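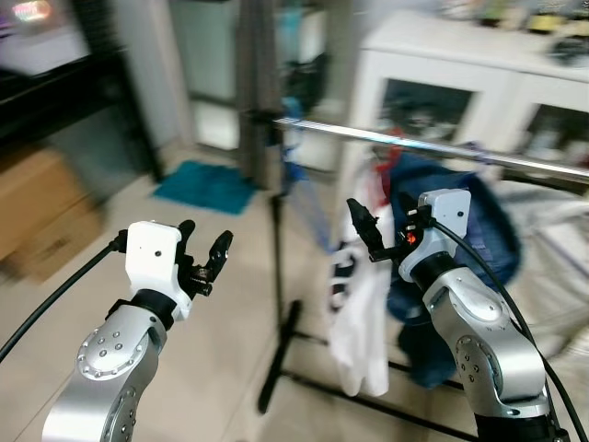

jghauri
Week two of comparing fingers for the laundry job, and I have opinions. We have the stock Dullari fingers and a set of Vevetbridge ones with softer pads, 140 bucks a pair, shipping extra because of course. All the runs so far are on the stock set. Pinched nearly shut they're slim enough to go in right at the edge of a hanging garment, like the long white one with the black print. Spread in a V they need a lot more room. My vote is stock fingers and spend the money on a better wrist camera.

bimla_a
Your head camera smears half the room whenever it moves. I'd fix that before blaming wrists or buying anything. What's the exposure set to?

jghauri
Auto. Don't start.

Satti36
I'm going to start. Lock it. We ran an Ibarra controller on auto exposure until July and blamed the arm for everything. Also disagree on the fingers. Slim tips are lovely on a shirt edge and miserable on anything smooth and round. Try a hanger.

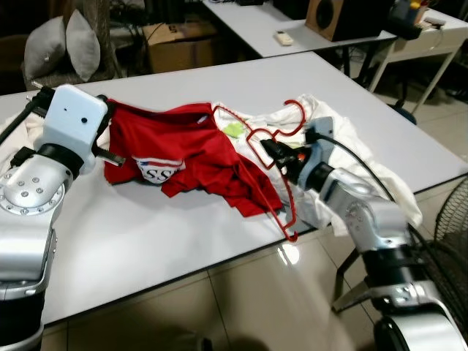

jghauri
Fine, hangers, Thursday afternoon's entertainment. I ran 36 grasps with the stock tips and logged slip by hand, like a monk. The right arm takes the red plastic hanger while the left one pinches the edge of the red T-shirt, and with a white garment under the same hanger there's plenty to snag on. It slipped 5 times. I was hoping for a number that would shut Satti up.

Satti36
That number does not shut me up.

k_ansari
Is the slip at the fingertips or further in? With Furkesetti pads we could go up to 2 mm thicker before they stopped closing on thin cloth. You may not need the Vevetbridge set, only a strip of rubber.

jghauri
At the tips, mostly. I have rubber. I also have no glue that sticks to it.

bimla_a
And the exposure?

jghauri
Locked it. Picture's darker. Happy?

bimla_a
Add a lamp.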